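Kitchen > Storage > How-To

How to Sort Out a Spice Collection and Keep It Fresh

Ground spices fade slowly enough that most people don't notice. The chili gets a bit duller, you add another spoonful, and the jar with the worn label stays in the cabinet for another year. Sorting the whole lot takes an afternoon the first time and a few minutes each season after that.

You need a clear counter, a trash bag, a damp cloth, a dry cloth, a roll of masking tape and a permanent marker. A small funnel helps if you plan to move spices into new jars. I used the Anine one, which has a wide neck and doesn't clog on dried oregano.

Step 1: Take everything out

Empty the cabinet completely, including the packets at the back and anything you keep next to the stove. Wipe the shelf with the damp cloth, then the dry one, and leave the door open while you work.

Group the duplicates together. Most kitchens have two or more jars of cinnamon and paprika. Leave them as separate jars for now. Don't pour old into new.

Step 2: Check each one

Check the date if there is one. If there isn't, go by these limits:

Whole spices (peppercorns, cloves, cumin seed): 3 years
Ground spices: 2 years
Dried leafy herbs: 1 year
Seasoning blends: 1 year, or the date on the jar

Then smell it. Shake a little into your palm, rub it with a finger and wait a second. Cumin should smell like cumin right away. If you have to guess, throw it out. Color helps too – paprika that has gone brown and parsley that has gone yellow are both finished.

Look for clumps. A soft clump in garlic powder or onion powder can be broken up with a fork and used. A hard one means moisture got in, and the jar should go.

Step 3: Clean and refill the jars

Wash empty jars and lids in hot soapy water and let them dry overnight, upside down on a towel for the first hour and right side up after that. If you're in a hurry, put plain glass jars (no lids, no plastic parts) in the oven at its lowest setting for 10 minutes and let them cool before filling.

Fill to just below the neck so a measuring spoon fits. Put a strip of tape on the bottom with the month and year you opened the packet. The name goes on the side or the lid, depending on whether you store them in a drawer or on a shelf.

Step 4: Pick a layout

Alphabetical order works for large collections. I have 40 jars and gave up on it, and now sort by use instead: baking, everyday savory, hot, and blends. Each group gets its own bin. Clear ones are easier to live with than baskets, and you can pull one out and take it to the counter. The Menari bins fit a standard shelf. The Rutora ones are deeper and suit a pantry.

Measure the shelf before you buy, front to back as well as side to side, and allow for the door hinge.
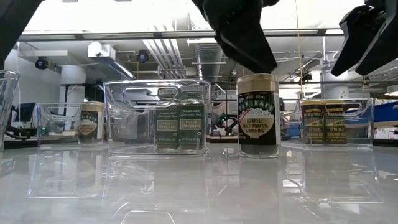 Clear bins and a seasoning jar on a glossy white table.

Put tall jars at the back of a bin and short ones in front. Leave one space free in each bin for new things.

Step 5: Store them properly

Keep spices away from heat, light and steam. The cabinet over the stove is the worst place for them, and the one beside the dishwasher is not much better. Don't shake a jar over a steaming pot – spoon some into your hand first.

Large bags are only a bargain if you cook with them often. A 400 gram bag of turmeric from Niazi lasted me far too long, and I now buy the small packets. If you do buy big, fill one jar and keep the rest sealed in the freezer. Let the bag come to room temperature before you open it.

Go through the bins again in the fall, before holiday baking starts.

10 comments
40 shares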